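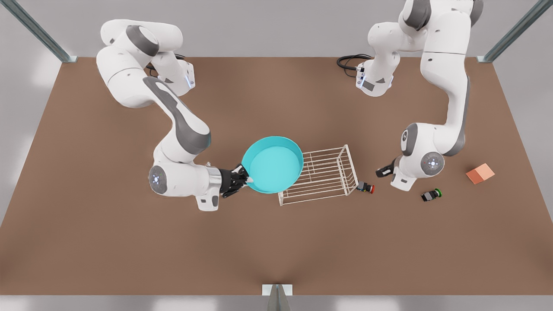 Marguerite Bautista

The bowl is teal, the rack is white, and the robot has been told to put one in the other. A child of four could do it, possibly under protest. At Grandholm, a software company with one long hallway and a great many monitors, the job has used up most of the year since February, and no real bowl has been involved at any point.

The two white arms live in a simulator. So do the brown tabletop and the rack, and so does a small salmon-orange cube off to the right that has no part in the task. The cube is there to be ignored. Ignoring things is hard for software, and the planner at Grandholm used to treat every loose object as a matter of grave concern, swinging the left arm through wide, stately arcs to keep clear of a block that was never in its way. Watching it was like watching a duke step over a puddle.

The planner is called Ninmont. It takes in what the perception code believes about the table, which is a list of shapes with a confidence score beside each one, and produces a path for each of the two arms. A separate controller then tries to follow the paths. When the controller and the planner disagree, the controller wins, and somebody opens a ticket. On the morning I visited there were 27 open tickets. One was titled simply "why."

Most of them concerned contact. Moving an arm through empty air is a solved problem, or at least a boring one. Trouble starts when something touches something else. Pinch a bowl by its rim and the weight hangs off to one side, so the bowl wants to turn in the fingers. Ninmont has to guess how far it will turn, then plan the path for the tilted bowl it expects to have instead of the level one it would have liked. If the guess is off by a little, the far side of the bowl meets a wire, and the physics engine, which has no sense of proportion, may decide to launch the dish over the horizon. The team keeps a folder of these. I was shown two and asked for more.

The rack causes its own grief. Thin white rods are close to the worst thing you can hand a depth estimator. Seen from the side they're a grid, seen from above they're stripes, and seen through one another they dissolve into a sort of rumor. An early version of the perception code filled in all the gaps and reported a solid box. Ninmont, believing it, politely set dishes on the lid.

The fix was a tool called Resdale, which replays a failed run one step at a time and shows what each camera saw next to what the planner thought was there. It's an ugly program with 20 sliders, several of them unlabeled, and everyone I met spoke of it with more warmth than they showed the robot. The view from the wrist gets the most use. Up close, a turquoise plate fills half the picture and the rack runs off behind it, and the software has to work out where the hidden part goes.
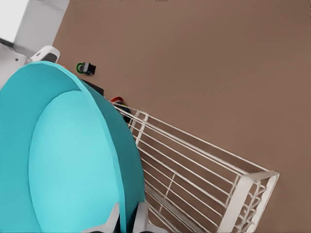

Why not just practice on a real robot from the start?

Simulated dishes cost nothing to drop, and the same run can be repeated exactly, so a change in the result points to a change in the code.

The team's latest batch was 1197 runs, set going overnight and left alone. By breakfast there was a spreadsheet, and by mid-morning there was an argument over what counted as "in the rack." One camp would accept any dish that stayed put. The other wanted it standing between the tines, the way a decent person would leave it. They had taken the matter to a whiteboard when I left, and somebody was drawing a plate.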